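Greltent Wipe-Clean Tablecloth Review
By Tín Tô

I bought the gray-and-white gingham one in June and have used it on a small table since then, at breakfast, lunch and most dinners.

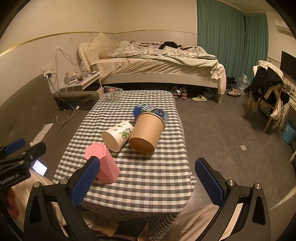
Size and fit

Greltent sells this cloth in three lengths. Mine is the 180 cm, the middle one. It came folded in a flat packet, and the fold lines were deep. The leaflet says they drop out overnight. Mine took six days, and one crease near the middle stayed until I ran a cool iron over the back with a towel in between.

The hem is stitched on all four sides. My last cloth, a Garnari, was cut and left raw, and it began to curl at the corners within a month. No curling so far with this one.

Cleaning

Coffee, orange juice and milk come off with a damp sponge, even when left for an hour. Tomato sauce needs a drop of dish soap. Turmeric is the one real failure. I left a spot overnight and there is still a pale yellow mark on one of the white squares. Ballpoint ink smeared but came off with rubbing alcohol, which the leaflet neither recommends nor forbids.

It can go in the washing machine at 30 degrees. I did this twice. Both times it came out clean but stiff, and I had to hang it over a door for an afternoon before it would lie flat again. Do not put it in the dryer.

Feel and noise

The surface is matte and a little grippy. Plates slide less than they did on the Garnari. Writing on it with a single sheet of paper is unpleasant because the weave shows through, so keep a magazine handy if you do homework or bills at the table. Bare forearms stick to it slightly on hot days.

The smell

There was a strong plastic smell out of the packet. I hung the cloth outside for two days and after that noticed it only up close. If you are sensitive to this, look at the cotton one from Fragkou — it has no coating, but you will be washing it all the time.

Buying it

I ordered from Prurnalent, where the listing had 544 ratings when I looked. Delivery was slow and the packet had been left out in the rain, with no harm done. The return window is 30 days, unopened only.

I would buy it again in a darker color. The white squares show everything.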